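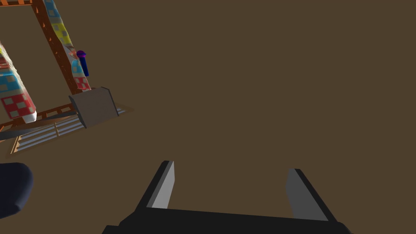

*本页最后修改：九月*

# Sorkska 厚织羊毛毯

天气一凉，店里的留言就多起来，问得最多的还是这条毯子：今年还有没有，颜色变没变，去年买的洗了一次有点缩怎么办。索性趁换季把这一页从头到尾重新写了一遍，写得长了些，您泡杯茶慢慢看，赶时间的话直接翻到规格那一段也行。

Sorkska 是我们店里卖得最久的一款毯子，由 Frerichs 织厂织造。这家厂不大，机器也老，织得慢，一到秋天就要催，催了也快不到哪里去。可是慢有慢的好处，毯面密实，拎起来沉甸甸的，盖在身上有种被人轻轻按住的感觉。我自己冬天看书就离不开它，看着看着就睡过去了，书掉在地上也不知道（所以家里好几本书都是折角的）。

## 规格

| 项目 | 说明 |
|---|---|
| 材质 | 纯羊毛，不掺化纤 |
| 重量 | 2000 克 |
| 适合 | 双人沙发、单人床、床尾搭盖 |
| 织法 | 斜纹，双面拉毛 |
| 边缘 | 毯边锁缝，两头留短流苏 |
| 颜色 | 燕麦、苔绿、炭灰、砖红 |
| 价格 | 1068 元 |

重量是按整条毯子称的，羊毛会吸潮，梅雨天称出来会重一点，干燥的冬天又会轻一点，收到后放厨房秤上差了一点点，请不用担心。

## 摸起来到底扎不扎

这个问题一定要老实讲。羊毛毯多少都有一点毛感，Sorkska 也一样，刚拆开的时候，脖子和手腕内侧比较敏感的朋友会觉得微微发痒。用上几个星期，表面的浮毛顺了，手感会软很多。我们店里那条样品被大家摸了好几个冬天，现在软得不得了，常有客人问能不能就买那一条，不能呀，那条是我们的宝贝！

如果您贴身盖惯了棉布，建议在里面套一层薄被套，或者干脆把它当作盖在被子上面的第二层。这样盖反而更暖，羊毛里头存住的空气把热气兜着，半夜翻身也不容易滑下去。

真的很怕扎的，可以看看同系列的 Tuvham。它用的毛更细，也薄一些，适合披在肩上，放在办公室椅背上也好看。缺点是没有 Sorkska 那么压身，喜欢厚重感的人会觉得不过瘾。两条都喜欢、拿不定主意的话，写信给我们，我们可以先寄一小块布样给您摸摸看。

## 颜色

燕麦是羊毛没有染过的本色，里面会夹着一点点深色的毛，每一批都不太一样，有的偏奶白，有的偏浅驼。苔绿今年比去年沉了一些，去年那一批偏黄，有老客人想补一条凑成一对，下单前请先跟我们说一声，仓库里还留着几条旧色，我们帮您翻。

炭灰最耐脏，家里有小朋友或者养猫养狗的多半选这个，不过白猫的毛粘在上面也最明显，这一点我们劝过，劝不住。砖红看着浓，放在木头家具旁边却很安静，冬天下午有太阳的时候特别好看。

屏幕上的颜色总归和实物有出入，最好在白天靠窗的地方看实物。晚上在黄灯底下拆包裹，砖红会显得偏橘，苔绿会显得发灰，第二天早上再看一眼，多半就对了。

## 怎么洗

先说一句，羊毛毯不用常洗。平时拿到阳台上阴凉通风的地方搭半天，轻轻拍一拍，味道和灰尘就散得差不多了。我们的习惯是一季洗一次，收起来之前洗。

真的要洗的时候：

- 用冷水，加羊毛专用的中性洗涤剂，不要用肥皂粉。
- 在浴缸里按压着洗，别搓，也别拧。
- 漂清后用大浴巾裹起来，把水压出来，再平铺晾干。
- 不要用烘干机，最低温也不要。
- 流苏打结了，趁半干的时候用手指理开。

洗衣机有羊毛程序的也可以试，但请把脱水调到最低，并且只放这一条。去年有好几位朋友用普通程序洗，毯子小了一圈，也厚了一圈，倒是更暖和了，只是脚露在外面。轻微缩水的可以趁湿慢慢拉平，四边用干净的书压住，干了能回来一些；缩得厉害的就拉不回来了，我们也没有好办法。

沾了茶或者汤，先用干布吸，再用湿布从外往里轻轻点，不要来回擦。红酒也照这个办法，动作快一点就是了。

## 收纳和防虫

夏天收起来之前一定要干透，叠得松一些，放在布袋里，放一块雪松木或者一小包薰衣草。樟脑丸也管用，就是味道第二年还在，我个人不太受得了。真空压缩袋省地方，不过压久了毯面会起死褶，毛也塌了，要晾好多天才蓬回来，柜子实在不够用再考虑吧。

另外，每年中间拿出来抖一次，顺便看看有没有虫眼。小的虫眼可以补，我们这里有各色的同款毛线，写信来要，随信寄一小团给您，不收钱。

## 起球和掉毛

头一两个月会掉一些浮毛，穿深色裤子的朋友会比较在意。用软毛刷顺着纹路刷几下，掉得就少了。起球一般出现在经常摩擦的地方，比如沙发扶手那一块，用小剪刀或者除球器修掉就好，不要用手扯，一扯就把好的毛也带出来了。

## 搭配的小东西

Dratow 收纳袋是今年新加的，厚棉布做的，抽绳口，正好装下一条叠好的 Sorkska，单买 69 元。袋子上有个小内袋，雪松木块可以放在里面，不会和毯子直接碰在一起。它也有人拿去装枕头、装毛线、装孩子的积木，都挺合适。

毯子扣带还在打样，皮子换了两种都不太满意，一种太硬，一种染色会蹭到浅色毯子上。等做好了再挂上来，不急。

## 发货和退换

现货的颜色，付款后 36 小时内寄出，节假日顺延。燕麦和苔绿常常断货，页面上显示“预订”的，要等织厂下一批到，到货后按下单的先后寄，我们会写信告诉您进度。等不及的随时可以取消，全额退，不用讲理由。

收到后不喜欢，没有洗过、没有剪掉标签的，都可以退回来换颜色或者退款。请尽量用原来的纸盒，那个纸盒挺结实的，好多客人留着装冬天的围巾。如果毯子有织疵，比如跳线、明显的色差横条，请拍张照片给我们，来回运费由我们出。毯面上偶尔会有一两粒粗毛结，或者夹着一小段干草屑，这是羊毛里带来的，用镊子夹掉就行，不算织疵，也请多包涵。

## 几个常有人问的

**能机洗的款式有没有？** 目前没有。我们试过一种处理过的羊毛，洗是好洗，手感滑滑的，总觉得少了点什么，就没有上架。

**夏天开空调能盖吗？** 可以，不过对大多数人来说会偏厚，盖到腰就够了，或者选 Tuvham。

**可以绣名字吗？** 可以在角上绣，汉字不超过四个，字母不超过八个，线色从毯子的四种颜色里挑。绣了名字就不能退换了，下单前请再核对一遍，尤其是送人的。

**送礼有没有包装？** 有，素色棉纸加一根棉绳，备注里写“送礼”两个字就好，价签我们会拿掉。想夹一张卡片的，把要写的话也一并留给我们，我们手写，字不算漂亮，但会写得慢一点，认真一点。

**用旧了怎么办？** 旧了的毯子可以裁小，做成坐垫或者猫窝，剪过的边用粗毛线锁一圈就不会散。您要是改了什么好玩的东西，欢迎寄照片来给我们看看，店里墙上还有地方贴。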